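The Juice Number

By my second month at Godstead I had picked up the same bottle 505 times, and I was starting to have feelings about it.

I should back up. I was the person in the project who did the grabbing. You hold the gripper by its handle, you squeeze, the fingers close, the camera on top sees what the fingers see, and later a robot arm over in the Troltcombe building watches all of it and tries to do the same. That was the job! I told my mother I worked in robotics, and she told everybody at her church, and I let her.

The method had a name, Prieto, after the street our boss lived on when she thought of it. The idea behind Prieto was that we'd been collecting too neatly. Everybody in the field seemed to put one cup on one clean bench and grab it a thousand times, and then the arm went to somebody's kitchen and fell apart at the sight of a cereal box. So we were supposed to collect in the middle of life. Mugs, shampoo, mail, your old planners, whatever was on the table stayed on the table. I loved this rule, because it meant I didn't have to clean.

The other half of Prieto was the part I fought with. You weren't allowed to throw out your bad grabs. If you fumbled, you kept going until you had the thing, and the whole ugly business went into the pile. I hated that. I'm a vain person about my hands (I used to do cake flowers), and I did not want an arm in another building learning that I miss.

So I cheated, a little. For most of April I quietly deleted the fumbles. My set came out gorgeous, 723 clips and every one of them smooth as butter, and I turned it in feeling like a concert pianist.

Then came test day in May. They ran the arm twice, once on my set and once on the set from the guy at the next desk, who grabs things like he's wearing oven mitts. Same bottle, same number of clips. The arm trained on mine reached out so beautifully I got a lump in my throat. Then it bumped the cap, stopped, and stayed there with its fingers open like it was waiting for a bus. It had never seen anybody miss. What was it supposed to do?

His went in crooked, bumped the cap, backed off, wiggled, came around lower and picked up the bottle. It did that over and over, and out of a hundred tries it got 94. I won't tell you mine. All right, it was in the fifties.

I drove home and sat in the car in my driveway until the windows fogged. Then I went in and wrote our boss an email with the word "deleted" in it, which I rewrote until it was almost dark. She answered in 2 lines. The first said she'd figured, because no human being is that good before lunch. The second said to do it over and leave everything in.

I did it over. I grabbed high, I grabbed low, I knocked things around and swore and went back for them.
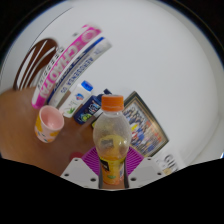
Round two, orange cap, both fingers on the label.

They loaded the new set onto the arm at Stekon, the bigger lab, where they have chairs for visitors. I took one near the back. The arm came down a hair too far to the left, and I knew that miss. It was mine, the one I make when I'm tired and hungry. It nudged the bottle, paused, and gave a tiny tilt to the side before going in again, and I looked down and my own wrist was doing it in my lap.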